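Student Project Report, January 2025
Yetunde Wike
Reading Habits of First-Year Students in Skisturthorpe

1. Background

When I moved to Skisturthorpe in September, I noticed that many students in my residence had books on their shelf but read mostly on the phone. I wanted to know if this is a general habit or only my impression. My supervisor suggested to compare two campuses, so I included also the smaller one in Trivton.

2. Method

I prepared a short questionnaire with 5 questions and sent it to 533 first-year students. The questions were about reading for pleasure, and textbooks were excluded. The form was open for 4 weeks. I received nearly 200 complete answers, most of them from Skisturthorpe.

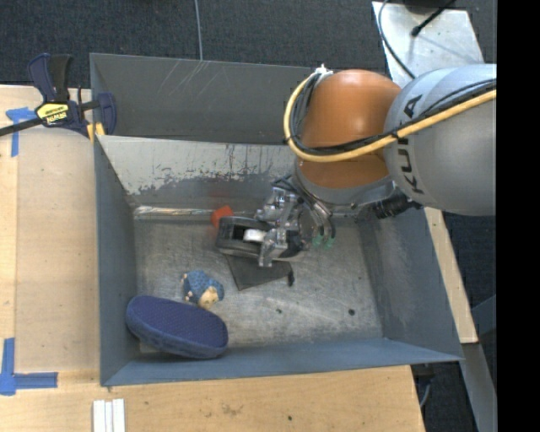

One question was difficult to understand for some students. I asked "How often do you finish a book?", and several wrote that they listen to audiobooks and did not know if this counts. I kept their answers but put them in a separate group.

3. Results

Paper books are still the first choice for novels on both campuses. For news and short stories the phone is much more common. Students from Trivton read more in the evening, and those from Skisturthorpe more on the bus, perhaps for the reason that their way to the lectures is longer.

4. Limits of the work

Students who do not read at all probably did not open my form, so the results may look better than the reality. I would also like to repeat the survey during the exam period, when the habits can be different.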